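Last updated: January 24, 2022
Mawuli Baidoo

Bread baskets, Veltarden order

Both sample baskets out on the white table. The orange one is shallow, the dark brown one larger and deeper. 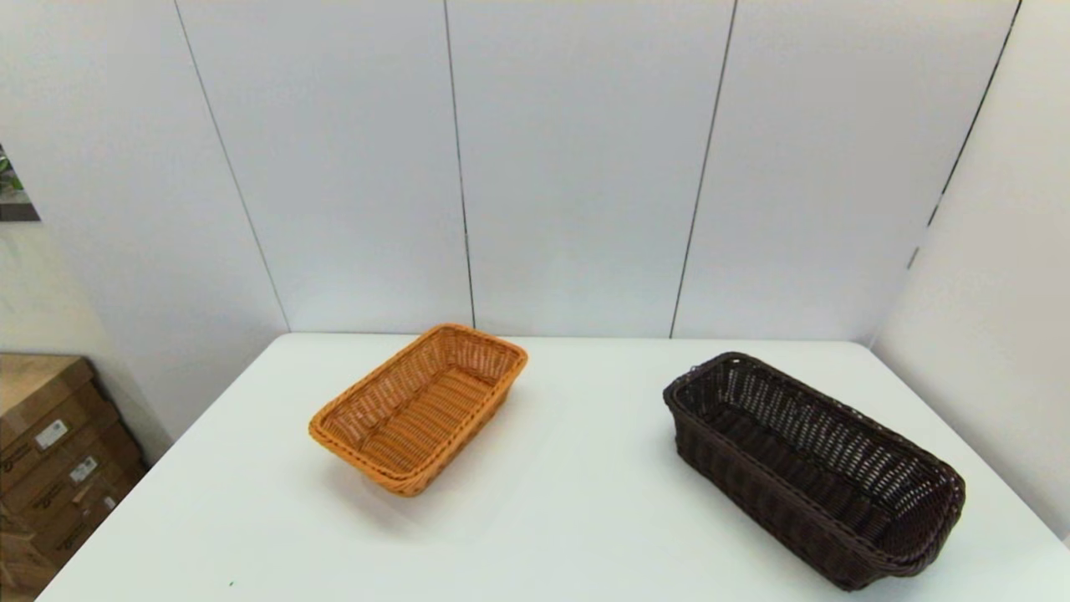
Weave

Brown resin strand, rows close and even. Light comes through the small gaps.

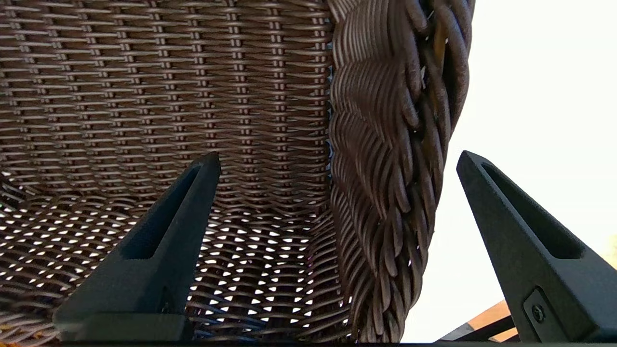
Kenta wants the next batch by February, 80 in all. Told him the rims take longest.

Orange basket next, starting at the short end.
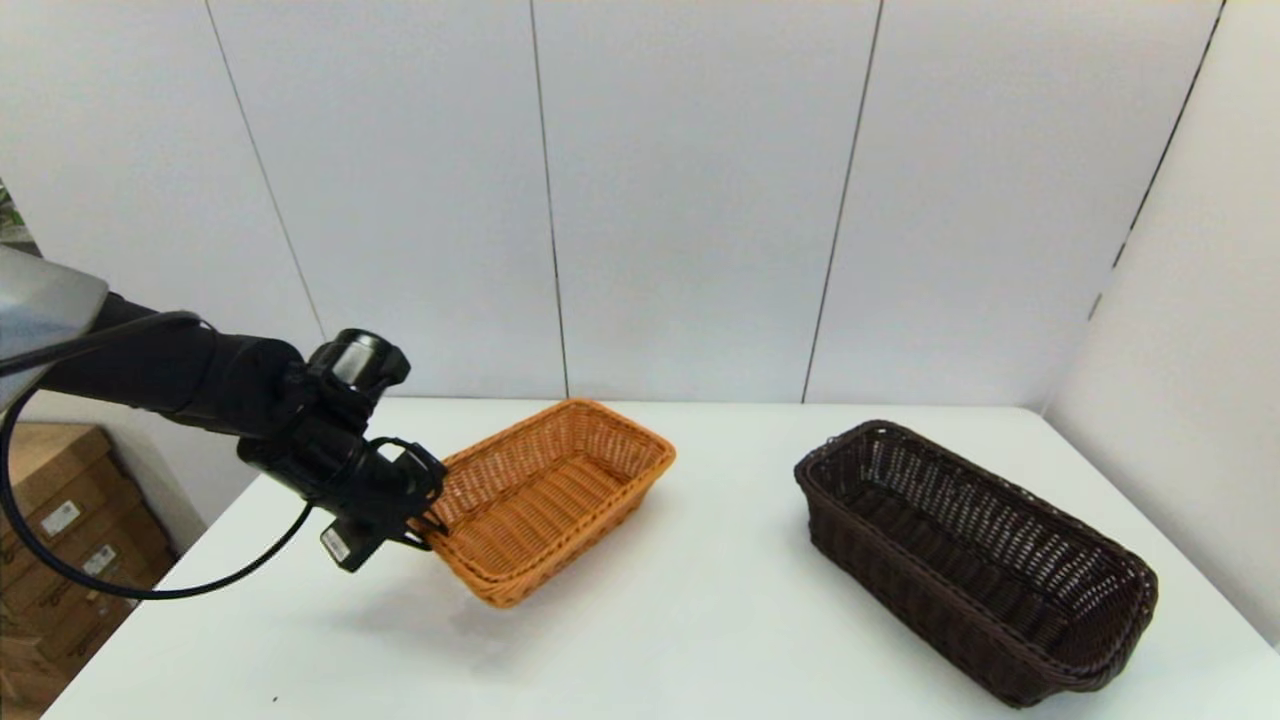
Gripper on the rim of the orange basket, brown one to the right.

Brown rim is a thick braid, a few small scuffs along it. 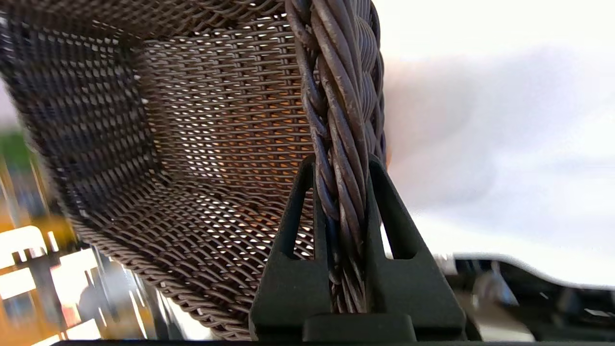 Ask Vinzenz if Gellum still sell the darker strand. Shelf 5 is nearly out.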